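Rovidik Handheld Gripper and Cloth Handling Method

Product overview

The Rovidik is a two-finger gripper that a person carries and operates by hand. It records what the fingers do and what the wide-angle camera sees, and the recordings are used to train a robot arm fitted with the same fingers. No arm is needed while recording. It was developed by Brerkeck with the Nicholas method for soft goods, described on this page.

What comes with it

Gripper body with handle, matte black
One pair of yellow fingers, fitted
Spare pair of fingers
Charging cable and carry case
License for the Greltton review software, one seat

Each body has a numbered code label on the lower housing. Quote the number when you order parts or ask for support.

The Nicholas method

Most cloth handling data is recorded on a bare table with one item at a time. Policies trained on it tend to do poorly in a bedroom, where the bedding has its own pattern and other clothes lie close by. The Nicholas method records in lived-in rooms and leaves the background as it is. The operator works on one item, and each attempt is saved as a separate episode, including attempts where the grasp is lost.

Unit 017 at a bed with a patterned quilt, mustard-yellow fabric among the items on it.
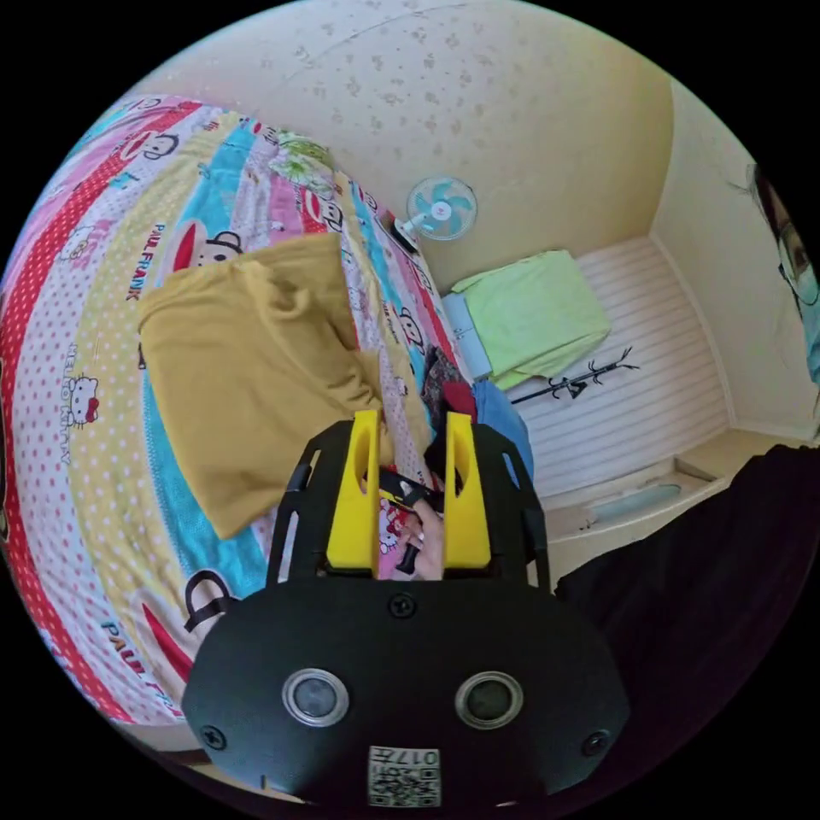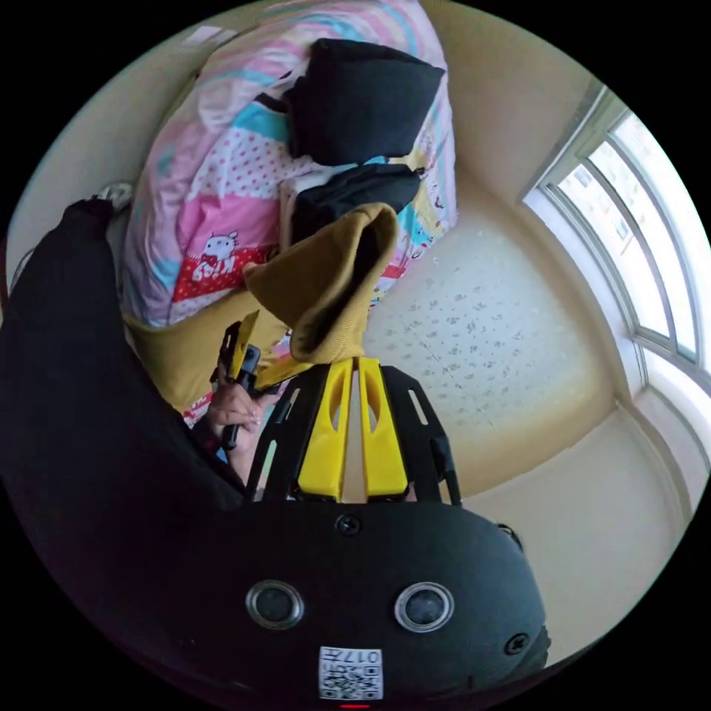 Episodes are sorted in Greltton by the first contact between finger and cloth. The reviewer marks the contact, the lift and the release, then gives the episode a grade. Lost grasps stay in the set with their own grade. Episodes with a covered lens are removed.

Results

In our July trial we trained two policies on 100 episodes each. One set came from a bare table, the other from bedrooms. Both were tested on the same arm, picking single garments off a made bed in a room neither policy had seen. The table policy completed 13 percent of its picks. The bedroom policy completed 58 percent. Most of its remaining failures were double picks, where the fingers took the bedding along with the garment. Thin cloth lying flat was the hardest case for both.

We have not tested the method on wet laundry or on items heavier than a bath towel. The trial was run by Hawi Tekleab, who also wrote the operator guide.

Care and use

Wipe the fingers with a dry cloth between sessions. Lint collects in the long cutouts and should be brushed out. Do not use solvent on the housing. Check that the finger mount is tight before each session, and recalibrate in Greltton after changing fingers.

Ordering

The gripper is sold singly or in sets of 2. The operator guide and the trial episodes are supplied on request to registered owners. Replacement fingers are sold in pairs only.

Page updated 2026-09-13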